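The Rules on the Wall at Ladden

By Ingvild Lunde

The rules for the two-arm bench at Ladden fit on one sheet of paper, and the sheet hangs by the door where people have to pass it. It used to be a binder. The binder had 300 entries, many of them copied from the manual for a machine the shop no longer owns, and the people running the arms had stopped opening it.

Masanobu Yokoyama threw most of it out last October. He runs the bench, where pairs of arms handle small boxes and cases on a plain white table, and he wanted rules that a new operator could learn before lunch. He kept the ones that dealt with people getting hurt, then the ones that dealt with parts getting broken. Everything else had to earn its place.

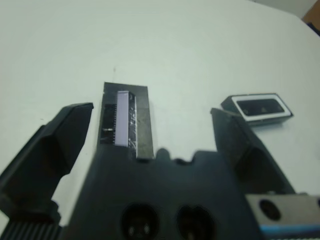
The first rule on the sheet is that the table gets cleared before a run. Tools, cups, phones and spare screws all go somewhere else, and only the parts named on the job card stay. Yokoyama says most of the trouble in his first year came from small things left within reach of a gripper. A hex key under a finger pad can stop a morning's work.

The second rule covers people. When the arms have power, one operator is in charge, and that operator says so out loud at the start. Others may be in the room. They stay on the far side of the table and they don't reach over it, even for a part that has tipped. If something tips, the operator stops both arms first.
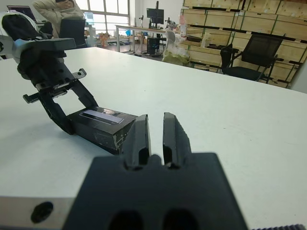 Two arms, one table

Most written guidance that reaches a shop this size assumes a single arm doing one job. Two arms sharing a table can each be perfectly safe alone and still hit each other. The sheet handles this with a line down the middle. Each arm has its own half, and crossing over is allowed only when the other arm is parked or holding still.

Operators at Brosia, where Yokoyama worked before, used a stricter version and gave each arm a fixed time slot. He found it slow. The Ladden rule asks more of the operator, who has to watch both sides, and he limits a turn at the controls to two hours because of it.

Grip force is set per part and written on the job card. Nobody changes it in the middle of a run – if the number is wrong, the run ends and the card gets fixed.
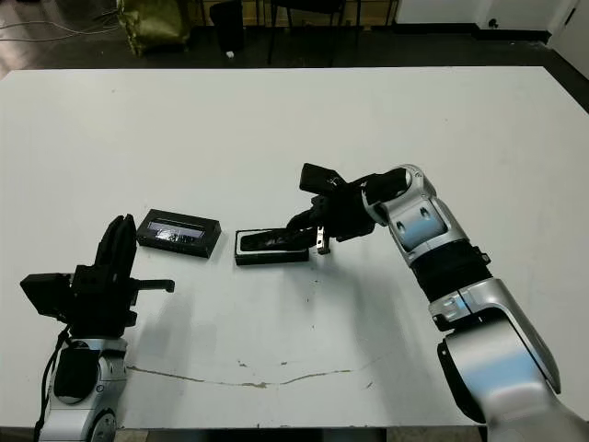

Two-arm handling of small cases on the shared bench at Ladden.

Cables get a rule of their own. They are checked by hand every Wednesday, along the full length, with the power off. Finger pads are checked at the same time, and a pad with a torn face is replaced that day. The results go in a paper log with the operator's initials.

The part of the sheet that draws the most argument is the last one, on near misses. Anyone who sees two arms come closer than planned has to write it down, even if nothing touched. There were four such reports last quarter. Yokoyama reads each one to the whole crew and leaves the name off.

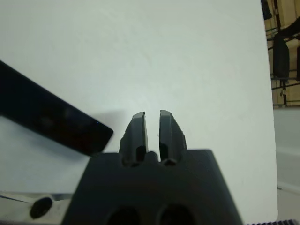 Pagano thinks one sheet is too short. A shop that brings in new people every few months needs the reasons written down as well, the argument goes, or the rules will be dropped as soon as the person who wrote them leaves.

Yokoyama has heard this before and partly agrees. He has started a second document, kept in a drawer, that gives the history of each rule and the date it was last changed. New operators get it in their second week. The sheet by the door stays at one page, and to add a line to it, someone has to propose a line to take off.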